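Budgeting for the second batch of hand-held grippers

March 9, 2023

The first purchase order was easy because I only had to get two grippers working. The second one has to cover spares, chargers, shipping and whatever breaks by May, so I spent the weekend on the spreadsheet and am putting the reasoning down before I forget it.

The budget is 3,000 dollars. I would like to commit 2,000 of it now and hold the rest until the first units have seen a few weeks of use.

I asked for quotes from Zelix and Nostura. Zelix sells the gripper as a complete unit, with camera, buttons and housing. Nostura sells the parts separately and leaves assembly to the buyer. On paper Nostura is cheaper by 230 dollars for the quantity I want. That figure excludes the screws, the cable, and my time. I put assembly at one evening per unit, and after adding that the difference is small enough to ignore.

The other item is the fingers. They are the part that touches everything, and I treat them as consumables. A replacement pair costs 60 dollars from Zelix. I have budgeted two spare pairs for now. 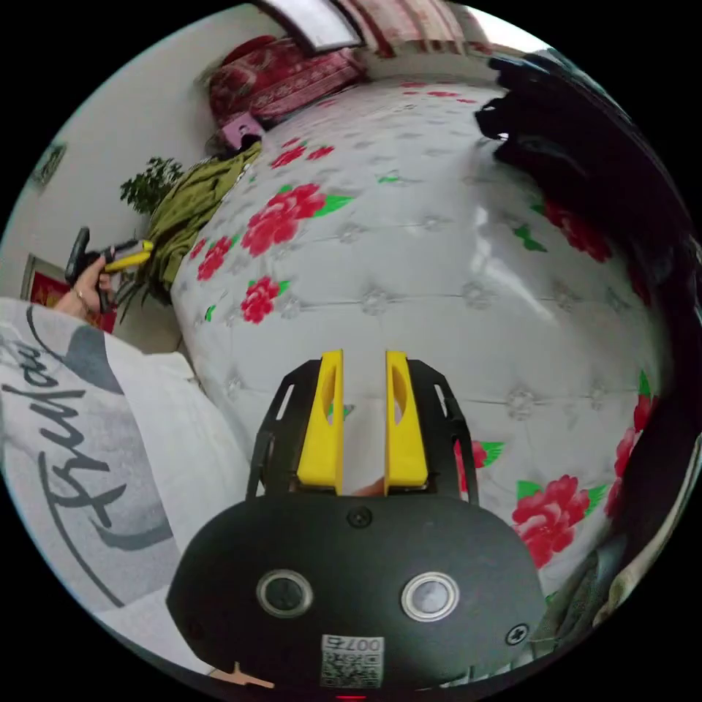

Work in homes also changes what has to be bought. On a bench I could leave everything plugged in and keep one set of tools within reach. In a bedroom there is one outlet, usually behind the furniture, and it is already in use. So the list now has a power bank per operator, a longer charging cable, and a padded case that closes with the brackets still attached. The case I have does not close that way, and taking the brackets off and putting them back every visit is how screws get lost.

Labels are cheap and worth doing before anything leaves the shop. Each unit needs its own code, and the code has to match the row in the log. I got this wrong once with the storage cards and had to sort a day of files by hand.

For storage I am staying with Jadik drives. Policarpio offered a hosted plan with a monthly fee, but upload speed at most of the addresses is poor and I would be carrying a drive anyway.

Current plan: order the complete units from Zelix, with the two spare pairs of fingers on the same invoice to save on shipping. Cases and cables come from the local shop. The held portion gets looked at again in May, and if the brackets are still straight by then it will probably go to a third pair of grippers.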